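Speaker notes: Getting a second winter out of your shoes
Hosatgate Library, evening talk

Slide 1. Welcome
Fire exits, restrooms, sign-in sheet. The talk runs 38 minutes and questions come after. Handouts are by the door.

Slide 2. What wears a shoe out
Most shoes I see at the Kerero repair counter were worn every day and never given time to dry. A foot sweats all day and the lining holds it. Say this slowly. It is the main point.
Ask for hands: who wears the same pair to work five days a week?

Slide 3. Salt
White lines on leather in January are road salt. Equal parts water and white vinegar, soft cloth, wipe, let dry away from the radiator. Do not skip the radiator part. Heat cracks leather and I can't fix a crack.
Pass around the cracked boot.

Slide 4. Heels and soles
A heel replaced early costs me 44 minutes at the bench. Left until it wears into the heel block, it is a rebuild. Show the two worn heels. Let people hold them.

Slide 5. Storage

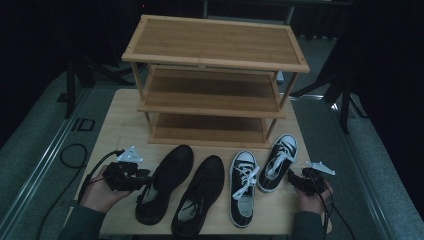

Drying is easier when shoes sit on something that lets air in from below. A closed closet floor is the worst spot in most homes. Leather and canvas need different care here. Black dress shoes with laces should have the laces loosened and a shoe tree put in. Canvas sneakers with white laces can have the laces pulled out and washed by hand. A small three-tier bamboo rack does the job for either kind. Leave space between pairs.

Slide 6. Polish
Cream first, wax second. Thin coats. Skip the liquid sponge bottles.
Point to the Flarkesik handout for the order of steps.

Questions. Leave the boot on the front table.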